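最終更新日：2020年7月20日
この記事は約12分で読めます

株式会社ナセル
報道関係各位

ナセル、袋詰めカウンターの改修と買い物袋貸出制度「シュブール」を全12店舗で開始
ガークステッド地区の先行実施を経て、対象店舗を順次拡大

食品スーパーマーケットを運営する株式会社ナセル（以下「当社」）は、持参の買い物袋をご利用になるお客様の増加に対応するため、袋詰めカウンターの改修を全12店舗で実施するとともに、布製買い物袋の無償貸出制度「シュブール」を開始いたします。改修および制度の導入は、先行して実施したガークステッド店の運用結果をもとに順次進め、12月までに全店舗での完了を予定しております。

今月より、全国の小売店でプラスチック製買い物袋の有料化が始まりました。当社におきましても、レジ袋の無償配布を終了し、ご希望のお客様には有料での販売に切り替えております。袋をお持ちになるお客様が増えたことにより、会計後の袋詰めに要する時間、カウンターの混雑、商品の破損など、従来の売場設計では十分に想定していなかった課題が生じています。また、新型コロナウイルス感染症の拡大防止の観点から、会計後の滞留をできるだけ減らし、お客様同士の間隔を確保することも求められています。

当社は春先より、各店舗に寄せられたご意見の整理と、売場担当者への聞き取りを進めてまいりました。本日の発表は、その検討の結果を踏まえたものです。

背景と経緯

当社の店舗における従来の袋詰めカウンターは、レジ袋のご利用を前提として設計されたものです。レジ袋は薄く、口を広げて台の上に置けば、買い物かごの隣に収まります。一方、お客様がお持ちになる袋は、底の広いもの、縦に長いもの、肩に掛けるもの、保冷材を備えたものなどさまざまで、かごと袋を並べて置くと台の奥行きが足りなくなる場合があります。

先行実施に先立ち、ガークステッド店では4か月にわたり店頭でアンケートを行い、2,333件のご回答をいただきました。ご回答の中で特に多かったのは、「台が狭く、隣の方と近くなる」「台が高く、深い袋の底に手が届かない」というご意見でした。このほか、「袋が倒れて中身が出てしまう」「濡れた商品をどこに置けばよいか分からない」「小さな子どもを連れていると、袋を支える手が足りない」といった声も寄せられております。

また、買い物袋をお持ちでないお客様からは、「急に立ち寄るときに袋がない」「有料の袋を買うほどの量ではないが、手では持ちきれない」とのご意見を多数いただきました。有料の袋をお求めになったお客様の中にも、ご自宅にすでに複数の袋があり、これ以上増やしたくないとお考えの方が少なくありませんでした。

こうしたご意見を受け、当社ではカウンターの改修と袋の貸出を一体の施策として検討することといたしました。設備だけを改めても、袋をお持ちでないお客様のご不便は残ります。反対に、貸出だけを始めれば、布製の袋を使う方が増え、カウンターの混雑が強まるおそれがあります。両者を同じ時期に進めることが適切であると判断したものです。

袋詰めカウンターの改修内容

新しいカウンターは、天板の高さが異なる2種類の台を組み合わせて構成します。通常の高さの台は、底の浅い袋や少量のお買い物にお使いいただくものです。低い台は、底の深い袋に重い商品を入れる場合や、車いすをご利用のお客様、お子様連れのお客様にお使いいただくことを想定しています。低い台の下には膝の入る空間を設け、正面から近づけるようにいたしました。

天板の奥行きは従来より広げ、買い物かごと袋を横に並べても、前後に並べても置けるようにしています。台の縁にはわずかな立ち上がりを付け、缶や瓶などの円筒形の商品が転がり落ちるのを防ぎます。角はすべて丸く仕上げ、清掃時に拭き残しが生じにくい形状としました。

カウンターの端には、濡れた商品を一時的に置くための水切りトレーを設けます。鮮魚や冷凍食品の包装に付いた水滴を拭き取れるよう、紙製の布巾を近くに備えます。薄手のポリ袋については、引き続き無償でご利用いただけますが、お一人様が必要な分のみお取りくださるようお願い申し上げます。

カウンターの配置も見直します。これまで壁に沿って一列に並べていた台を、間隔を空けた島状の配置に改め、会計を終えたお客様が他のお客様の後ろを通らずに空いた台へ進めるようにいたします。売場の形状により島状の配置が難しい店舗では、台と台の間に仕切りを設置します。床面には進行方向を示す表示を施し、出口までの動線を分かりやすくします。

なお、改修工事は原則として閉店後に行います。工事期間中は一部のカウンターがご利用いただけない場合があり、お客様にはご不便をおかけいたしますが、何とぞご理解を賜りますようお願い申し上げます。各店舗の工事日程は、店頭の掲示および当社ウェブサイトにて事前にご案内いたします。
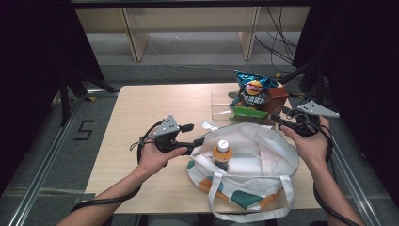 暮らし・買い物サービス

買い物袋貸出制度「シュブール」の概要

「シュブール」は、当社の店舗でお買い物をされるお客様に、布製の買い物袋を無償でお貸しする制度です。会員登録や保証金は必要ありません。ご利用を希望されるお客様は、会計の際に係員へお申し出ください。貸出の対象は、原則としてお一人様一枚といたします。お買い物の量が多い場合は、店舗の在庫の範囲内で追加の貸出に応じます。

お貸しする袋は綿を主とした生地で、口が広く、底に幅を持たせた形です。持ち手は、手に提げても肩に掛けてもお使いいただける長さとしました。飲料のボトルを立てて入れ、脇に菓子や乾物などの軽い商品を重ねるといった、日常のお買い物での使い方を基準に寸法を定めています。

返却は、お借りになった店舗に限らず、制度を導入済みのすべての店舗で承ります。店舗の出入口付近に専用の返却箱を設置いたしますので、営業時間中はいつでも袋をお入れください。返却の期限は定めておりませんが、次回ご来店の際にお持ちくださるようお願いしております。袋の中にお忘れ物がないか、返却の前に必ずご確認ください。お忘れ物を発見した場合は、各店舗のサービスカウンターにて所定の期間お預かりいたします。

汚れや破れが生じた場合も、そのままご返却いただいて差し支えありません。お客様に修繕や洗濯の費用をご負担いただくことはございません。

衛生管理について

返却された袋は、店舗で再び貸し出すことなく、すべてブリルスカ物流センターに集約します。同センターでは、返却品を未洗浄の区画で受け入れた後、洗濯、乾燥、検品の順に処理し、洗浄済みの区画で保管します。未洗浄の袋と洗浄済みの袋は、運搬に用いる容器を色で区別し、同じ台車に載せない運用としています。

検品では、縫い目のほつれ、持ち手の付け根の強度、汚れの残りを一枚ずつ確認します。基準を満たさない袋は修繕に回し、修繕が難しいものは清掃用の布として社内で再利用します。洗浄済みの袋は束ねて包装し、商品の配送便に併せて各店舗へ届けます。専用の便を設けないことで、配送に伴う負荷の増加を抑えます。

店舗の返却箱は、毎日の開店前および閉店後に内部を清掃します。返却箱の回収を担当する従業員は手袋とマスクを着用し、作業後の手洗いを徹底いたします。

袋詰めカウンターにつきましても、天板と仕切りの清拭を営業時間中に定期的に実施します。カウンターの脇には手指用の消毒液を備えますので、袋詰めの前後にご利用ください。お客様のお持ちになった袋への商品の袋詰めは、感染症の拡大防止のため、当面の間、お客様ご自身にお願いしております。ただし、お身体の不自由な方、ご高齢の方など、お手伝いを必要とされるお客様には従業員が対応いたします。お近くの係員まで遠慮なくお声がけください。

ガークステッド店における先行実施の状況

ガークステッド店では、カウンターの改修を先に終え、続いて袋の試験貸出を行いました。改修後は、会計後の混雑が特に生じやすい夕方の時間帯において、空いた台を待つお客様の列が短くなったことを店舗から報告として受けております。低い台は当初、お子様連れのお客様を主な利用者と見込んでいましたが、米や飲料などの重い商品をお求めになったお客様にも広くお使いいただいています。

一方で、改善を要する点も明らかになりました。水切りトレーは、当初の位置では通路側にせり出し、買い物かごが接触することがありました。全店舗への展開にあたっては、トレーを台の内側に収める形に変更いたします。床面の進行方向の表示についても、色が周囲の床材と近く見分けにくいとのご指摘があり、輪郭を加えた表示に改めました。

袋の貸出については、返却箱の位置が分かりにくいとのご意見をいただいております。先行実施では返却箱をサービスカウンターの横に置いておりましたが、今後は出入口付近に統一します。また、ご家族が別の店舗で返却したいとのご要望があったことから、導入済みの店舗であればどこでも返却できる方式を採用いたしました。

従業員への研修

改修と制度の開始に先立ち、各店舗のレジ担当者およびサービスカウンター担当者を対象に研修を実施します。研修では、貸出のご案内の手順、返却箱の扱い、カウンターの清拭方法のほか、持参の袋をご利用になるお客様への応対を取り上げます。会計前の商品を持参の袋に入れることはお控えいただいており、お客様に失礼のないご案内ができるよう、言葉遣いや声をかける時機についても共有いたします。

レジでの買い物かごへの商品の詰め方も見直します。会計済みのかごでは、重い商品を手前に、つぶれやすい商品を奥に寄せることを基本とし、お客様が重いものから順に袋へ移せるようにします。卵、豆腐、パン、惣菜などは、従来どおり別に分けてお渡しいたします。

お客様へのお願い

布製の買い物袋を清潔にお使いいただくため、ご自身の袋は定期的に洗濯または清拭を行い、よく乾かしてから保管されることをお勧めします。生鮮品と、そのまま召し上がる食品は、薄手のポリ袋などで分けてお入れください。気温の高い時期には、保冷機能のある袋や保冷材を併せてご利用いただき、お早めにお持ち帰りくださるようお願い申し上げます。

袋詰めを終えたお客様は、次の方のために速やかに台をお空けください。買い物かごは、出口手前のかご置き場にお戻しください。ご来店の際は、可能な範囲で少人数でのお買い物にご協力をお願いいたします。

有料の袋の取り扱い

有料の買い物袋は、引き続き全店舗のレジにて販売いたします。必要な枚数と大きさを会計の際にお申し付けください。「シュブール」の在庫がない場合に、当社が有料の袋を無償で代わりに提供することはございません。あらかじめご了承ください。

ご家庭で使わなくなった布製の袋を寄付したいとのお申し出もいただいておりますが、衛生管理および強度の確認の都合により、現時点では受け入れを行っておりません。お気持ちに深く感謝申し上げます。

今後の展開

次に改修を行う店舗は、ガークステッド店と同じ配送区域にある店舗から選定し、ブリルスカ物流センターの処理能力を確認しながら範囲を広げてまいります。各店舗での「シュブール」の貸出は、当該店舗のカウンター改修が完了した翌営業日から開始します。導入済みの店舗には、出入口に共通の表示を掲示いたします。

当社では、全店舗への導入後も店頭のご意見箱を通じてお客様の声を伺い、台の高さ、返却箱の数、貸出袋の形状などについて見直しを続けます。運用の状況は、当社ウェブサイトで適宜お知らせいたします。

本件に関するお問い合わせ

報道関係の方は、株式会社ナセル 広報室までご連絡ください。店舗での取材および撮影をご希望の場合は、お客様の安全確保と混雑防止のため、事前のお申し込みをお願いいたします。制度のご利用に関するご質問は、お近くの店舗のサービスカウンターで承ります。

記載の内容は発表時点のものです。工事の進捗および感染症の状況により、実施時期や内容を変更する場合があります。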